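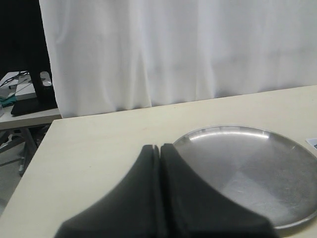 How long may a celebrity photo set be held before the rumor desk signs off on it?

Three hours from the time the set is logged. After that the item passes to Shinji Nakajima, who either releases it or closes it for the day.

Newsroom workshop notebook, entertainment verification, November

Entry opened 9:40 a.m. Present: Uchida, Kubo, Yagi. Zervas joined by telephone from the Plakia office.

Subject of the session: beach and vacation posts by television personalities, and the claims of cosmetic surgery that readers attach to them. The desk reviewed 50 published items from the Turnora feed. Of these, 28 repeated a claim about a person's face or body that came only from comments under a post. In 12 of the 28, the comment quoted could no longer be found when Yagi went back for it. The remaining 16 were still live, and copies have been placed in the shared folder.

Kubo repeated the comparison on the older Zomeck archive but stopped before lunch. The archive does not keep captions with their pictures, and several posts had been filed under the date of the article instead of the date of the post. No figures from that run should be used. He will request a corrected export.

Working rule, as drafted by Uchida:

A headline may state that a person posted pictures, where they were posted, and what the person wrote. It may not state or suggest a medical procedure unless the person or a named representative has spoken about it on the record. The words "fans say" do not count as a source. If a representative declines to comment, that fact is to be printed once, low in the article, and is not to be treated as an answer.

Zervas objected to the second sentence. In his view it would prevent the desk from covering a rumor that the person has already joked about in public. Uchida agreed to add a line on direct replies by the person concerned, including replies in video. Wording is still open.

Vacation locations were discussed briefly. Current practice is to leave out the name of the hotel until the person has left, even when the post itself carries a location tag. Matsuda, our picture supplier, applies a stricter rule and removes the town as well. No change was made.

Yagi asked whether swimwear brands named in a caption should be checked for paid partnerships. They should. The check is to be entered in the log beside the writer's initials, and a missing entry will hold the item.

2:15 p.m. Corrected export from Zomeck not received. Kubo to write again.

4:30 p.m. Revised rule sent to Nakajima with the added line on direct replies. Zervas has asked to see the headline wording before it goes into the handbook.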